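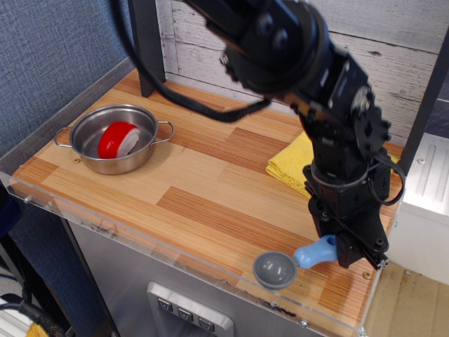 Domestic manipulation

Domestic manipulation is the branch of robotics concerned with picking things up around the house and putting them down somewhere more useful. It covers cooking, tidying, laundry and washing-up, and is generally held to be a few years away, a position it has occupied for some decades.

Background

Factory robots have welded and painted reliably for a long time, largely because a factory can be arranged to suit them. Kitchens are arranged to suit people, and often not even that. A spoon may be in the drawer, in the sink or under the newspaper, and a cloth never lies the same way twice. Early household machines dealt with this by avoiding it: the robot vacuum cleaner, the one clear commercial success, lifts nothing at all.

Toy kitchens

Much present work is done on small mock kitchens with play food, pots and utensils. Toy items are cheap, light and hard to hurt anybody with. Handles are a common sticking point - a two-fingered gripper can hold a scoop firmly and still have it at the wrong angle to scoop anything.

The Dostton trials, run by Harish Shukla, asked a single arm to carry out 14 kitchen tasks, 30 times each. Moving an item into a pot went well. Folding a cloth did not, and the report's phrase "partially folded" has since been widely borrowed by parents of teenagers. A task was scored as complete if it was finished within 900 seconds, a limit Shukla described as generous to both parties.

Shop-floor use

Results in shops and warehouses are better, as boxes have the decency to be square. Hudberg uses arms for shelf restocking at its Brevico depot, where a human colleague deals with anything soft, shiny or in a bag. This is most of the stock.

Criticism

Eilidh Strachan has argued that demonstration films flatter the machines, being speeded up and starting with every object already within reach. She has also questioned the price. The Stüber kitchen arm costs 2000 pounds before fitting and cannot reach the floor, where dropped things tend to be.

See also

Dishwasher
Robot vacuum cleaner
Teleoperation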